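Home Papers Student Projects Archive Contact
9 min read

4. Field Sessions and Data Handling

4.1 Moving out of the lab

The first half of the Cender course ran in the lab, on one bench, same light every session. Numbers from that half are in Section 3 and they look good. Too good, we think. Policies trained only on bench data fell apart once the table was swapped or a person walked past behind it. So from May on the class moved to the entrance hall of the Zonditz building, and the rest of this section is on what changed and what we had to fix on the way.

23 students, working in small teams, sharing the Skuvo hand-held grippers. No robot arm is used at collection time. The operator holds the tool, does the task, and the camera on the tool records it. Later the same fingertips go on an arm. Pose comes from visual tracking, and the grippers are also located relative to each other through a printed marker panel, so that two-handed tasks can be replayed with both tools in one coordinate frame.

The hall was picked for practical reasons. Close to the storage room, lots of floor, a big glass entrance. Also people. They come in with backpacks, stand around, sweep the floor, leave again, and we wanted precisely that in the background. We did not close the hall or ask anyone to walk around us.

4.2 Setup

One table, dark brown top, moved in from a classroom. Laptop on the far side of it running Mazza, the logging tool a previous year of the course wrote and this year's students mostly rewrote. Paper sheets for the task order and the run log. We tried logging on a phone, dropped it fast, too many typos and two lost files.

Figure 3 gives the wide-angle view from one gripper. Own fingertips low in the middle with the textured pads, the second tool with its fiducial marker coming in from the left, the table and laptop beyond. Note how small the table is compared with everything else. Ceiling, railings, lamps and the glass doors take up most of the pixels, and the hall has a lot of straight edges, good for tracking. Less good: the glossy floor and the reflections in the upper glass panes, see 4.4.

Before every block the team does the same steps. Open and close the fingers fully so the width gets calibrated. Hold the marker panel where the other camera can see it. Slow sweep of the hall for mapping. Then start. The mapping sweep was first left to taste and the result was a mess, some teams did a quick half turn and went on. We fixed it at 30 seconds for everybody. Map failures dropped at once and the students stopped arguing about whose turn was too short.
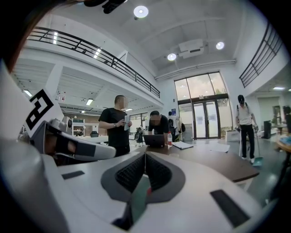 The second rule concerned who stands where. One student operates, one sits or leans at the laptop, the others keep to the side of the table and do not reach over it during a run. Sounds trivial. In the first block we had several runs where a team mate's hand picked up the object that had been dropped and put it back, and the run was then saved as a success. These runs were removed by hand, took an evening. After that Mazza got a button labeled "touched" and anyone could call it out.

Third rule, keep the marker in view at the start and at the end of a two-handed run. In the middle it may leave the view, tracking carries it over. Not at the ends. We did not have this rule in the lab and never needed it, the bench was small enough that the two tools always faced each other more or less. In the hall operators turn their whole body to pick things up and the panel swings out of sight.

4.3 Tasks and collected data

Tasks were kept simple on purpose: pick up a flat item and hand it to the other gripper, stack flat items, open a box with one tool and hold it with the other. The students proposed more, including folding and pouring. Folding went into the optional part. Pouring was not done in the hall (floor, laptop).

We collected 360 demonstrations in the hall over the whole period. Each team did every task at least once, with operators rotating, which was a requirement for the grade and also useful, as styles differ a lot. Some operators move the tool the way they would move their own hand, quick, with a twist at the wrist. The arm can not follow that. Others learned to slow down after watching one replay. We now show a replay in the very first session, should of done it from the start.

A block lasted 25 minutes, then a break. Limit was set by the operators and not by the batteries. The tools are not heavy when you first lift one but held out over a table they get heavy, and the handovers become sloppy toward the end. You can see it in the finger width signal before you see it in the video: the closing gets later and jerkier. We did not analyze this further, one team wrote thier final report on it.

4.4 What went wrong

Reflections. The glass entrance shows the sky, and it also shows the round ceiling lamps again. In some runs the tracker took features from the reflections and the map drifted when the operator stepped sideways. Masking the upper panes by hand helped. Turning the table so that the operator faced away from the doors helped more but then the marker panel was against the light and detection got worse. In the end we kept the doors in view and filtered. Not elegant.

Moving people. Expected this to be the big problem, wasn't. A single person crossing behind the table made no difference we could measure. Trouble only when somebody stood close to the tool and filled a large share of the view, mainly the team itself. Another argument for the second rule above.

Clocks. Two tools, two recordings, one laptop. Sync was done with the laptop time at the start of a block and it slipped over the block. For single-tool tasks nobody noticed. For handovers it matters, the giving hand opened before the receiving hand had closed, in the data, while in the real run everything was fine. Fixed by re-syncing at each run. Older runs were realigned on the moment of contact, where that moment was clear. Where it wasn't we left them out of training but kept them on disk.

Faces. All recordings were pixelated before leaving the laptop, students and passers-by alike. It was done automatically and then checked by a second team. The checking was slow and the students did not love it. Keep time for it in the schedule.

4.5 Notes for running the course again

Start in the hall earlier. The lab half was comfortable and taught habits that had to be unlearned, most of all standing still. We would cut it down to the calibration exercises and one task, then move.

Write the rules on one sheet and tape it to the table. Ours were in the course wiki and were read once.

Let students break the pipeline. The team that forgot the mapping sweep altogether understood afterwards, better than any other, what the sweep is for, and their section on tracking was the strongest of the reports. Grading took that into account. Training results on the hall data, with and without the bench data mixed in, follow in Section 5.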